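How to Record a Source-of-Funds Check for a New Business Customer

Updated 2025-08-18

This guide is intended for onboarding staff at firms that use the Drasance case system to review new business customers. It explains how to open a source-of-funds record, what to place in it, and how to pass it to a second reviewer. It does not replace your firm's written policy. If the two differ, follow the policy and tell your compliance lead.

Before you begin

You will need reviewer access to the case, the customer's completed application, and proof of identity for each beneficial owner. Sanctions screening must already be closed. A source-of-funds record opened while a screening alert is pending will be locked by the system until the alert is resolved.

Step 1. Open the record

From the case page, choose Add Record and then Source of Funds. Select the legal entity as it appears in the company register. Trading names go in the notes field. Where a customer holds several wallets or bank accounts, open one record for each funding route.

Step 2. State the expected activity

Enter the expected monthly volume, the currencies or tokens involved, and the countries from which payments will arrive. Use the customer's own figures at this stage. Your assessment of those figures belongs in Step 4.

Step 3. Attach the evidence

Attach bank statements, audited accounts, sale agreements or exchange withdrawal records, as suits the case. Each document should be complete – every page, including blank ones – and dated within the period your policy allows. For digital assets, add the transaction identifier and the tracing report. The system accepts up to 18 files per record.

Step 4. Write the assessment

Explain in plain terms how the evidence supports the stated activity. A reader who has never seen the case should be able to follow the money from its origin to the account. If a gap remains, say so and record what was requested from the customer and when. Section 5 of the form must be completed even where no gap was found.

Step 5. Send for second review

Choose Submit and select a reviewer outside your own team. The second reviewer has five business days to approve, return or escalate the record. Returned records keep their original number. Escalated records move to the Ammont queue and can no longer be edited by the first reviewer. 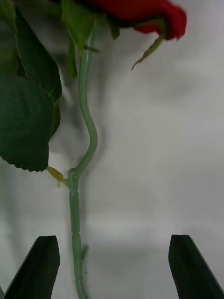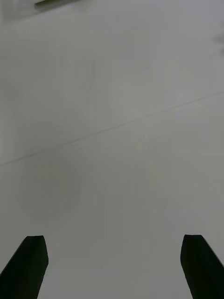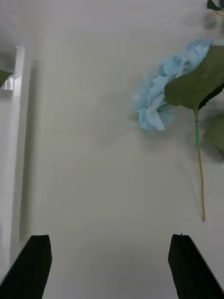
Retention begins on the day the second reviewer approves the record, and the approved version cannot be altered after that point. Later information is added as a dated addendum. Each addendum needs a short title that names its content, such as "Revised accounts" or "New wallet address." A general title such as "Update" is of little use to an auditor, in the way that "flower" says less than "red rose with a long green stem" about the first picture. Titles may be up to 13 words long. Once the addendum is saved, it appears beneath the approved record and is included in any export.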